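Butcher block desk top: oil, hardwax or poly?

graintrain, original post
So I finally gave up on the wobbly desk and bought a butcher block top from Lerkau, the 30 inch deep one, for 185 plus delivery. It's light, it's got a nice straight grain, and it came completely unfinished. My plan is to write and sketch on it most days (pencil mostly, some ink) and I keep going back and forth on what to put on it. Mineral oil is what everybody says for kitchens, but this isn't a kitchen. I don't want greasy paper! I also don't want that plastic-looking bar top shine.

Pale wood is the whole reason I went this way, so anything that turns it orange is out. 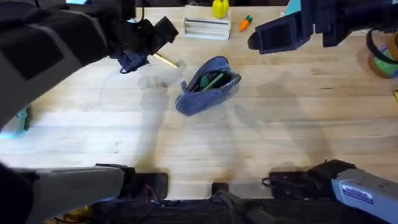
The other thing I'm stuck on is sanding. The Lerkau sheet says stop at 120 before finishing, my neighbor says go to 320, and the guy at the hardware store shrugged. What did you all do?

mossyporch
Skip mineral oil. I did my first desk with it and had a see-through patch on every envelope for a month. Hardwax oil is what you want. I used the Wedico matte, two thin coats, and it's been on there since August of last year with a kid doing homework at it.

ovenmitt_dan
Going to disagree with mossyporch a little. Hardwax is pretty, but it's soft under a ballpoint. Press hard on a single sheet and you can read your grocery list in the desk the next day. Water-based poly, matte, three coats, done. It stays pale too, which the oils mostly don't.

mossyporch
That's the wood denting, Dan, and your poly dents right along with it. At least with hardwax I can rub a bit more on the bad spot and move on. With poly you're sanding the whole top back.

ovenmitt_dan
I've had mine six years and haven't sanded anything back. But sure, if you like maintenance, go for it.

tallpinesmom
Can I put in a word for a desk pad? I know, I know, you bought the wood to look at the wood. I have a thin cork one that covers maybe a third of the surface and it takes all the abuse. Then the finish fight matters a lot less.

graintrain
Ha, I may end up there. The color thing is what I care about most, so Dan's water-based idea is tempting. Does it raise the grain as badly as people say?

ovenmitt_dan
It does on the first coat. Wipe the bare wood with a damp rag, let it dry overnight, knock the fuzz off by hand with worn 220, and then start. Don't push down hard, you only want the fuzz.

brackett_lane
Long time lurker here. I did the Atallah white-tinted oil on a pale top and it kept the color better than the clear one did on my test piece. Smells strong for a few days though, so crack a window. Whatever you pick, do the UNDERSIDE too. I didn't, and mine cupped so badly by the end of winter that a pencil would roll off the back – took me ages to work out why.

mossyporch
Seconding the underside. Same number of coats as the top.

graintrain
Okay, that I had not planned on at all, thank you. So here's where I've landed, and yell if it's dumb. I'll cut test pieces from the offcut and try them side by side before I touch the real one.

Stuff I'm testing:

1. Matte water-based poly, three coats, grain raised first. I'll put this on the widest piece so I can write on it for a week.

2. Wedico matte hardwax, two thin coats, buffed with a white pad in between – no steel wool anywhere near it. 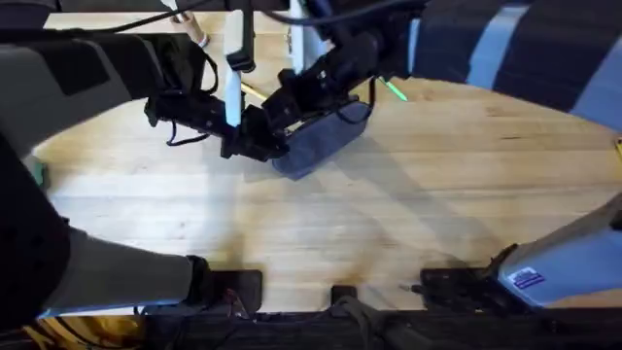

3. Atallah white-tinted oil, if I can find a small can. The only size near me covers 305 square feet and I'm not finishing a barn.

All of them sanded to 150, because I had to pick something.

brackett_lane
I've got half a can left if you're anywhere near the Lalska yard, message me. It'll only skin over in my garage.

tallpinesmom
Put a wet mug on each one overnight too! That's the test I wish I'd done.

graintrain
Mug test added. brackett_lane, messaging you now.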